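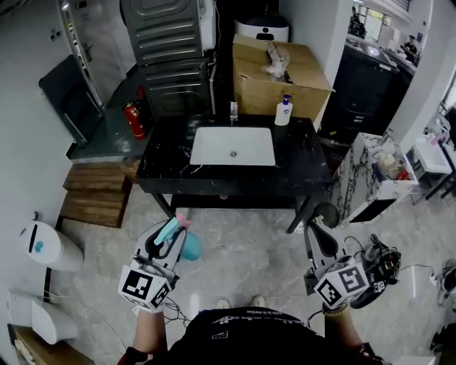
Hand-held grippers and a spray bottle at a washstand.

Demonstration cleaning

From the Juvdale Encyclopedia of Working Life
Last revised in February by the Trades and Services desk

Print this article | E-mail this article

Demonstration cleaning is paid cleaning work done through hand-held grippers, so that a record of the motions can be used to train machines. The worker wipes, sprays and picks things up much as a cleaner would, only with fewer fingers. In the trade it is usually called "demo work," and the people who do it are called demonstrators, operators or, on older pay slips, "cleaner (other)."

Background

The practice reached Dendbridge when Vaněk, a contract cleaning firm with 143 employees, began moving part of its night staff to daytime recording. Managers described the change as a step up. The pay was slightly better and the sinks were slightly cleaner, having been washed many times already that morning.

Method

A session is divided into short tasks, such as spraying a basin or returning a bottle to a shelf. Each gripper carries printed square markers that let software follow its position. A demonstrator at the Dendbridge site completes up to 200 tasks in a shift. A task done too quickly is sent back, as is one done with visible irritation, although the firm's handbook calls the latter "non-uniform motion."

Spray bottles are held to be the hardest object in common use. The hand that once did the job without being asked must now be replaced by two jaws and a good deal of patience. New staff are given 2 paid days to practice.

Effects on staff

Former night cleaners at Vaněk generally welcomed the daylight. Complaints have centered on sore wrists, on the loss of the radio, and on the odd experience of being corrected on a skill one has had for decades. Several reported reaching for the soap at home with a pinching motion.

The work has also created jobs that did not exist before, chiefly in checking the recordings. Checkers are paid more than demonstrators and are not required to know how to clean a sink.

The Irkine agreement

Under an agreement reached at the firm's Irkine branch, no cleaner may be let go on account of a machine until that machine has cleaned 600 washrooms to the satisfaction of the people who use them. Both sides claimed victory. The agreement does not say who is to ask the users, and talks on this point continue.

See also
Dishwashing, commercial
Night shift
Piece rates
Washroom attendant

Recently revised
Elevator operator
Mop
Time clock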